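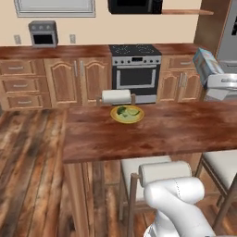

Lorby 旧楼厨房更新项目 第二次进展报告

四月
撰写:Aatos Räsänen(Dallelum 木工工坊)
收件:Ulla Savolainen,Heiskanen 住房改善基金

尊敬的 Savolainen 女士:

先说明一点,中文不是我的母语,但是基金的中文读者很多,您上次也建议我直接用中文写,所以我尽量写得清楚。如果有用词不合适的地方,请您告诉我,我在下一次报告里改正。

一、到目前为止的情况

项目的内容没有变化:为 Lorby 旧楼的 44 户住家更换厨房柜体、柜门和台面,原有的水管和电线位置尽量保留。第一次报告的时候,我们只完成了测量和样板。现在,第一个楼门的柜体已经全部装好,第二个楼门正在安装,第三个楼门的柜体在工坊里已经做完,等待上油。第四个楼门还没有开始,原因我在第三部分里写。

测量比计划多用了两个星期。旧楼的墙不直,同一种户型,左边的厨房和右边的厨房宽度也不一样。开始的时候我们想用统一的图纸,只在靠墙的地方加一条封板。做了两户以后发现封板太宽,看起来不好,而且抽屉离墙角太近,打开时会碰到暖气管。所以我们决定每一户单独出图。图纸的工作增加了,但是现场的返工减少了很多,第二个楼门到现在只有一扇门需要重新做。

柜体用的是桦木实木框加桦木胶合板背板,柜门是实木拼板。您在上次的回信里问,为什么不全部用便宜的刨花板。我们在样板阶段比较过两种做法。这栋楼的厨房通风不太好,水槽下面的柜子常年潮湿,拆下来的旧刨花板柜底几乎都已经膨胀。实木框坏了可以只换一根横档,这对以后的维修比较方便。当然价格要高一些,这一点我在申请书里已经写过,基金也同意了。

二、台面

台面是这一期里问题最多的部分,我想多写一点。

原来的计划是全部使用 40 毫米厚的橡木拼板台面,由 Baltberg 供货。第一批到货以后,我们发现其中几块的含水率偏高,放在工坊里十天,端头出现了细的裂纹。我们没有安装这几块,已经退回。Baltberg 接受了退货,并且补发了新的板,运费由他们承担。这件事使第一个楼门的完工推迟了,但是没有增加费用。

从这件事以后,我们改变了收货的方法。每一块台面到货当天用含水率仪测三个点,两头和中间,数字用铅笔写在板的背面,同时记在表格里。然后平放在工坊至少一个星期,中间垫木条,让空气可以流动。一个星期以后再测一次,两次的数字差别小,才可以开水槽孔。这个办法慢,但是我觉得是必要的。

水槽孔的边缘我们现在涂三遍油,不是原来的两遍。孔的内侧是端面木纹,吸水最快,以前做的厨房里,变黑总是从这里开始。水龙头孔也同样处理。龙头底座下面加了一个薄的硅胶垫圈,这个零件很便宜。

有几户住家提出希望台面更深一些。标准深度是 600 毫米,窗下的位置我们可以做到 700 毫米,因为那里没有吊柜。最后有一部分住家选择了加深,差价由住家自己支付,不进入本项目的账目。

三、延误和原因

第四个楼门没有开始,主要有两个原因。

第一,楼里的上水立管要先更换。这不是我们的工作,由房屋管理方安排,他们原来说冬天完成,现在说要到五月底。如果我们先装柜子,以后换管的时候一定要拆,所以我们选择等。这段时间工坊的人先做第三和第四楼门的抽屉,工作没有停。

第二,铰链供货晚了。我们用的是带缓冲的铰链,同一型号的一批货在途中耽误。我考虑过换另一个牌子,但是孔位不同,已经钻好的门板就不能用了,以后住家买配件也会弄错。铰链现在已经到齐。

另外有一件小事也写在这里。第一个楼门的住家反映,柜门上油以后气味比较大。我们检查了油的使用说明,上面要求干燥时间要够长,而我们有几户是上油后第三天就安装了,时间太短,这是我的安排错误。从第二个楼门开始,门板在工坊里干燥满一个星期再运到现场。

四、费用

到本次报告为止,总的支出没有超过预算。木料的费用比计划略高,五金的费用比计划低,两项基本抵消。详细的表格在附件里,每一项都有发票编号。

有一项我需要请您批准。旧柜拆下来以后,有五户的墙面瓷砖松动,如果不处理,吊柜的固定螺丝没有可靠的受力点。我们请瓦工看过,修补需要 3000 欧元。申请书里有一笔不可预见费,可以支付这个数目,但是按照协议,单项使用不可预见费需要基金书面同意。请您在方便的时候答复。在收到答复以前,这五户我们只装地柜,吊柜先存放在工坊。

五、住家的意见

我们在第一个楼门做了一次简单的回访,由我本人上门,每户谈十几分钟。多数人满意抽屉,以前的旧柜都是开门的,放锅要蹲下去拿。有意见的地方主要是两处:一是把手,一部分年纪大的住家觉得凹槽拉手不好用力,希望有突出的把手;二是垃圾桶的位置,放在水槽下面以后,放清洁用品的地方变小了。

把手的问题已经解决,我们做了一种圆头的木把手,用两颗螺丝从里面固定,想换的住家可以免费更换。垃圾桶的问题还在试,我们准备在第三个楼门里选两户,把桶移到旁边的窄柜里,看使用一个月以后的情况。

六、下一步

到六月底,我们计划完成第二和第三个楼门的全部安装,包括踢脚板和台面后面的挡水条。第四个楼门要看换管的进度,如果五月底能够完成,我们从六月中旬开始拆旧柜。暑假期间有些住家不在,钥匙的交接要提前登记,表格已经贴在每个楼门的入口。

维护说明也在准备。内容是台面多久上一次油、用什么布、热锅不要直接放、水要及时擦干。会做成一张纸,贴在水槽柜门的内侧。

如果您想到现场来看,请提前一天通知我,上午八点以后工地都有人。

此致
敬礼

Aatos Räsänen

读者留言

桦树下:我住第二楼门,门板真的没有什么气味了。请问踢脚板大概什么时候装?现在猫总是钻到柜子下面去。

Aatos Räsänen 回复 桦树下:踢脚板要等整个楼门的柜体装完以后一起装,计划在五月中旬。如果着急,可以告诉现场的师傅,先用一块临时的板挡住。

老周:台面上油用的是哪一种油?我家自己的橡木台面也想重新做一遍,已经发白了。

Aatos Räsänen 回复 老周:我们用的是硬蜡油,适合接触食品的那一种。发白的地方要先用 180 号砂纸顺着木纹磨,擦干净再上油,每一遍都要薄。

L. 四楼:第四楼门换水管的事,管理处给我们的通知写的是六月初,和报告里不一样,请核对一下。

Aatos Räsänen 回复 L. 四楼:谢谢您的提醒,我去问管理处,有了答复会贴在楼门入口。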